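Duvardale on Disc: Questions and Answers

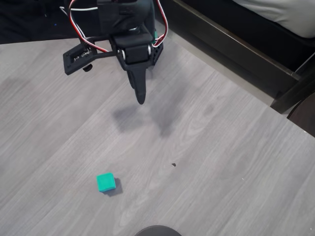 When does the disc come out? The two-disc set of Duvardale goes on sale Tue 24 June, and the digital version has been up since April. Both have the same cut that played in theaters. The menus are plain: white titles over light gray wood grain, much like the tabletop in the photo, and no music.

Is there a commentary?
Yes, one track, with the director and the editor. It runs the full length of the movie.

What else is on disc two?
A making-of piece (40 minutes), the Ustia location diary and six deleted scenes. The Stororton chase is shown in storyboard form only.

How many steelbooks are there?
1,998, all numbered. Bakke is handling those orders, with a limit of two per customer.

Will the set play outside the US?
The Blu-ray is region free. The DVD is Region 1.

Are there subtitles?
English, Spanish and French on the movie. The extras have English only.

Is a sequel planned?
A script exists. No cast or start date has been announced, and we'll update this page when there is one.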